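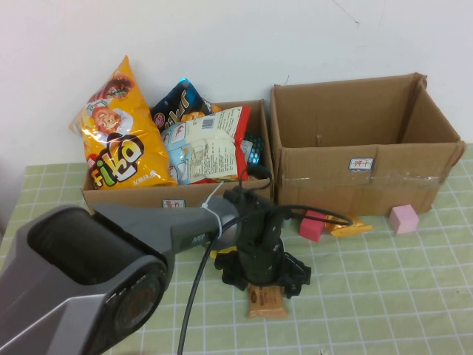

Robotics club, week five: snacks from one box to the other

April 22, 2020

The club job this term is sorting snacks. One cardboard box starts full, the other starts empty, and the arm has to move things across one at a time. Iresha Bepari picked the snacks and I think she picked them to be difficult. Chip bags are light and slippery and they change shape when you squeeze them. The flat packets are worse in a different way, as the fingers can't get under an edge when one is lying face up on top of the pile.

We started on foam cubes back in week two. Those are easy. You can close the gripper anywhere on a cube and it comes up. Tanvir Majumder wrote the cube program in one evening and it hardly needed changing. We all thought the snacks would take another evening.

They've taken three so far. My part is the grasp heights. I keep a notebook with the height for each item and how far the fingers should close, and most of what's in it has been crossed out at least once. The big yellow Fiko bag is the only one I trust, and only when it's standing up. The white and light-blue package with the red edges is my least favourite. If you come straight down on it the fingers skate across the top, so now we tilt the wrist first and go for the side.

Cables are the other thing. Hefin Prothero put a zip tie on the forearm behind the wrist, but there's still a good loop hanging past it, and it needs slack to let the wrist turn. We talked about a second tie and decided to leave it until the moves are settled.
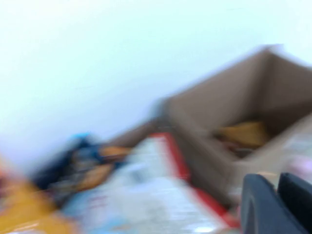
Speed came up again this week. Arif Begum wants the arm to go faster between boxes, and I'd like it slower for the last bit before it closes. We settled on fast across and slow down, which was Afroza Gamage's idea in the first place. She also asked for 100 practice picks before we change any more numbers. We're at 31, so that will fill next week.

I still have to type up my notebook and put it in the shared folder under Cimari, the name we gave the project. The colour of the grid mat also needs to go in the settings file -- it's pale green and we've been using the values for the old one. The club showing is in June. Before then I want a setting for the navy bag that I don't have to cross out.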